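Teleop demos for cable pickup: how many, and how messy?

zemodska
Posted 7/5/25
Setting up a task where the arm picks a thin black cable off a wooden table by its plug. I record by remote control, wrist camera only. At 200 demos the policy finds the plug but closes on the cable behind it about as often as on the housing. Before I record more: is it quantity, or the way I drive?

imar_k
Quantity. We stopped seeing wrong grasps at 3000. Under that you're tuning noise.

aguirre
Disagree. 3000 demos of one bad habit is one bad habit. Do you pause before you close? Operators slow down over the plug and hover, and the policy learns the hover. Also, what else is on the table?

zemodska
Other cables. I leave them there on purpose, and I re-drop everything between episodes. Typical start, fingers open:

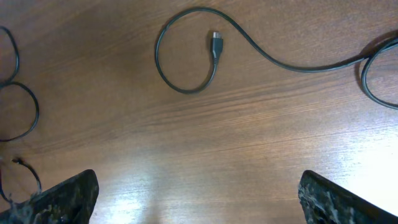
I come in from the near side, turn the wrist to line up with the housing, then close. Rotation is the slow part with my controller. I do hover — probably a second or more.

aguirre
Then cut the hover in post, or practice until it's gone. And grasp the housing every time. If you sometimes take the strain relief because it was closer, the policy has no reason to prefer either.

imar_k
Trimming pauses breaks the timing if your actions are velocities. Check that first.

zemodska
Actions are absolute poses, so trimming should be safe.

video
Have you tried guiding the arm by hand? Push it to the grasp, log the joints. Rotation is much quicker that way.

aguirre
Fine on a bare table. With a wrist camera, your hand ends up in the view on half the approaches and the policy gets to see it.

video
Hold it above the wrist. I've never had a hand in view.

imar_k
Depends on the arm. On ours you can't turn the last joint from up there. Still say record to 3000 and then argue.

zemodska
I'll redo the 200 with housing grasps only, no hover, same clutter. If it still closes on the cable I'll go for volume. Won't have numbers before September.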